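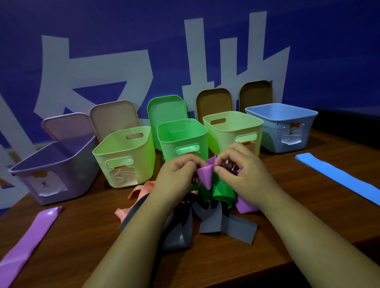
Exercise bands and sorting bins on the table.

November 14, 2024
By Svenja Brinkmann

Print | E-mail this story

The board of Wotedley had set aside funds for two sorting arms, to be supplied by Lucero in June. Mr Butt was instructed to establish what they would replace.

He observed the bands being sorted by hand for seven days and recorded each pause.

"The quotation omits the bins," he reported.

"Are they not included?" asked the Chair.

"They are not. Nor are the lids."

The Chair amended the figure in pencil and called the next item.

This site uses cookies. Accept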